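April 8, 2020

I have to get this down before bed because I'm still buzzing. The radio test beat the banners! Flat out beat them, and I was the one in November telling everybody that radio was a thing we did to keep Bhatia happy.

So, the numbers. We ran two versions of the Dercombe spring campaign, same budget, same towns. The banners got us 28 coupon sign-ups. The little thirty-second spot, the one Odair Sampaio recorded in his own hallway with a blanket over his head, got us 106. I made Manju read me the sheet twice over the phone and then I made her send it so I could look at it myself. She was laughing at me by then.

I keep thinking about why. The spot doesn't sell very hard. It's just Odair talking about his mother's soup and then saying the name of the store and the street it's on, and that's it. The banners had the price in a red burst, a countdown clock and a picture of a family pointing at a salad. Our own spot never interrupts anybody – it sits between two songs, where people expect one to be.

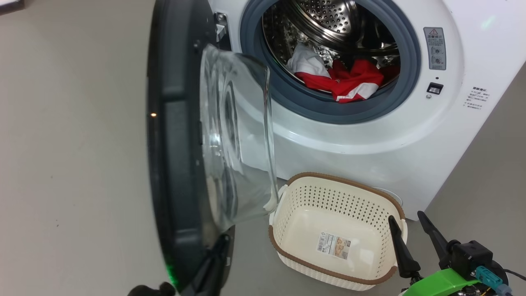 *White and red in the drum, door open.*

Called Plollach after lunch to tell them. Their buyer was quiet for a second and then asked if we could do it again with a different voice, to see if it was the words or Odair. Great question, and I wish I'd thought of it first. I wrote it on the back of the gas bill and it's now taped to the wall over my desk (kitchen table, really, but I've started calling it my desk).

Manju Ahuja thinks we should also try it with no coupon at all, only the store name, and ask at the register how people heard. Slower and messier, but she's right that a coupon brings in coupon people. I said yes before she'd finished the sentence.

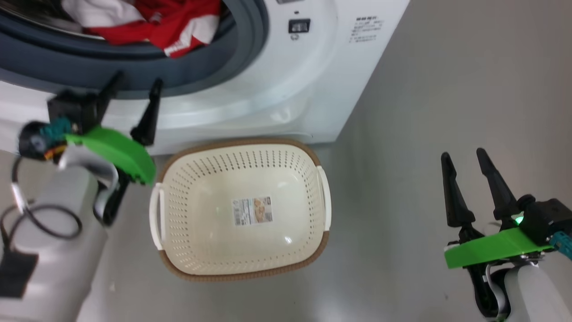 *The red one again, bright as ever.*

Rirham is the one I'm nervous about. They have 1118 addresses on their mailing list and they want to write to every single one of them every morning. Every morning! I would unsubscribe from my own sister. I want to offer them one good letter every 2 weeks, written like a person wrote it, with a recipe or a story at the top and the deal at the bottom. I drafted one tonight and I love it. It starts with the line about the burned rice. Must not let them cut the burned rice.
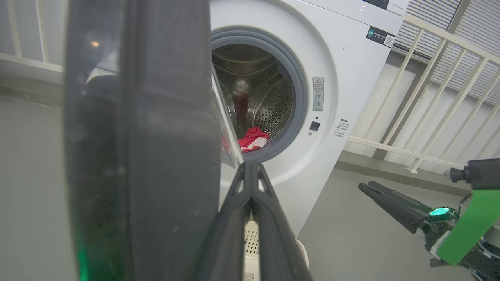
**Dercombe Campaign Team – Words & Radio**

I've put our team line in here, same as on the shared pages, so that Manju can copy this part over without asking me who it's for. Things for the new script: keep the street name, say it two times. No music under the first sentence. Let the pause stay in where Odair breathes, it's the best bit. Ask Bhatia what the late evening slots cost, because I have a feeling people cooking late are our people.
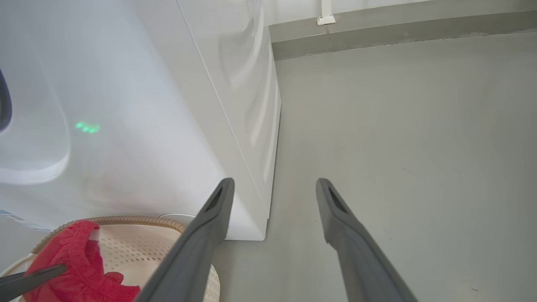
Also need to work out who the second voice is. Manju says me. I said no, then I went and read the soup script out loud in the bathroom, and it wasn't terrible! A bit fast at the end. I'll try again in the morning with a glass of water and send her the best one before I lose my nerve.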